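The Esum Family Papers Kit

From Jiddale, paper goods for family historians

I started making these kits after my aunt handed me a grocery bag full of her mother's letters and said "you like old stuff, right?" I do like old stuff! I did not like the rubber bands, or the paper clips that had rusted right through the corners, or the fact that half the photos had no names on them. I spent a whole August on that bag, and what I wanted the entire time was one set of things that fit together, with labels I could read without my glasses. So now I make it.

The Esum is for one person's life. If you're writing up a great-aunt who was a nurse, or a grandfather who moved four times and kept every rent receipt, this is the size you want. For a whole branch of the family, look at the Clikomska (same materials, much bigger, and heavy enough that I charge extra to ship it).

What you get

12 acid-free folders, letter size, with a tab wide enough for a full name and dates
300 numbered labels
8 clear photo sleeves, each with a slot for a caption card
2 soft pencils, because ink and old paper don't mix
The Brunet workbook, which is my favorite part
A flat-folding storage box to keep it all in

The workbook is where you write the person up. It goes by stretches of life instead of by year, so there's a section for childhood, one for school, one for work and so on, with a column down the side for where each fact came from. Please use that column. I skipped it for my own grandmother, and I still can't tell you how I know she won a skating prize in high school. It's in my notes, in my handwriting, and I have no idea who told me.

There's also a page at the back for thank-yous. If a cousin lends you a photo or somebody's granddaughter corrects a date, write it down that same evening. You'll want those names when you print the thing. 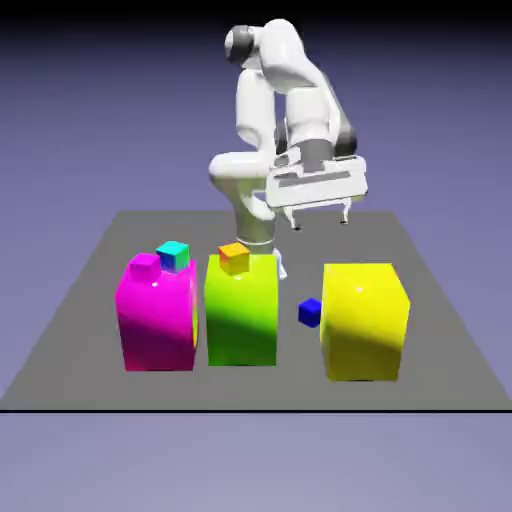
Computer render: white robotic arm and lime-green box on a gray tabletop.

How the numbering works

Every label has a number and nothing else. You put the label on the folder or the sleeve (never on the letter itself, please), then write the number in the workbook next to a line about what it is. I've tried color codes and I've tried letters for each side of the family, and I always forgot what I meant by the third sitting. Plain numbers in the order you find things will do fine. If something turns up later that belongs near the front, just give it the next number and let the workbook sort it out.

The photo sleeves open on the long side, so a curled print can go in without a fight. If yours is really brittle, leave it alone and ask a paper conservator first. I sell folders, I don't fix photographs.

Changes in this version

The caption cards are thicker now. Wiesława Sikora wrote to me after doing her father's papers with the old kit and said the cards bent every time she took them out to add a name, and she was right, they did. She also asked for more room under "Work," so that section has grown by several pages. If you bought the older workbook, email me and I'll send the extra pages as a file you can print at home.

Questions I get a lot

Will it hold a diary? A thin one, yes. A fat one with a hard cover won't let the lid close.

Can I buy more folders? Yes, in packs of 12, and they match the ones in the kit.

Do you sell the workbook by itself? I do, just search the shop for Brunet.

Can two people share one? Sure, but pick one person to do the numbering. My sister and I both had a folder 40 and it took us a weekend to untangle.

Orders in before noon go out the same day. Later ones go out the next morning, after I've had my coffee.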